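Hidix Learning Systems
4/15/19

1/ Hidix has today published its guidance for operators who teach folding tasks by remote control. The guidance was prepared with our partners at Tenddale and applies to all paper and card work on two-arm stations. A summary follows in this thread.

2/ Each demonstration is given by a trained operator, who moves the two arms from a separate desk. The arms copy the operator's hands. Joint positions, gripper openings and the wrist camera views are recorded together and stored as one file.

3/ Paper was chosen as the first material for the Flimia programme. A sheet is cheap, it keeps a record of every crease, and a poor grip shows at once. Operators who have worked only with blocks or cups should expect to need further practice.

4/ Holding a corner. One gripper should close on the tip of the sheet with both pads and stay closed while the other arm is brought to its place. Operators are asked not to pull against a closed gripper. Yellow paper is in use at present.
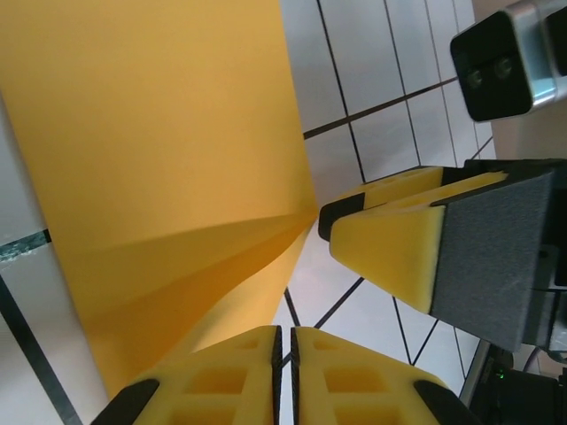
5/ HOLDING A CREASE
Where the sheet is to be held by its fold, the fingers should meet on either side of the crease. The grip should be firm enough to keep the two halves at a steady angle. Squeezing harder does not improve the recording and wears the pads.

6/ Operators should pause for 2 seconds after each grip. The pause is kept in the recording and marks the start of the next movement. Files without it are returned for review and are not used in training.

7/ Guiding an arm by hand is still permitted for simple movements, such as reaching and lifting. It is not permitted for folding. A hand on the arm tends to enter the camera view, and the forces recorded are then those of the person as well as the sheet.

8/ Speed is not assessed. The wrist views from a slow, even demonstration are of more use than those from a quick one, particularly when the paper is raised and fills much of the view.

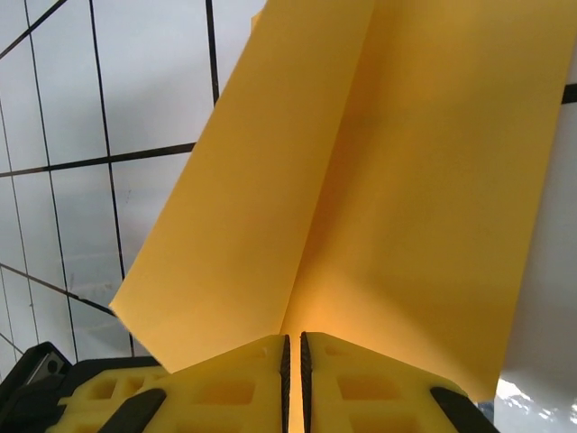
9/ Mistakes should be left in. If the sheet slips, the operator should recover it in the ordinary way and carry on to the end of the task. Recoveries are marked afterwards by the review team at Tenddale, and they are taught to the robot as a separate set.

10/ The Flimia programme aims to collect 1000 accepted demonstrations, of which 700 had been accepted by the end of March. No operator may record for longer than 40 minutes without a break. This limit also applies to practice sessions.

11/ Station leads should replace any worn grip pads before a new set is begun, and should note the change in the station log. Pads are not to be changed part way through a set.

12/ The full guidance has been sent to all station leads. Questions on its use should be put to the Hidix training office in writing. Requests for access to the recordings are handled separately, under the Hosseinzadeh data agreement, and should not be sent to the training office.

40 shares · 2 comments

Contact | © 2019 Hidix Learning Systems | Back to top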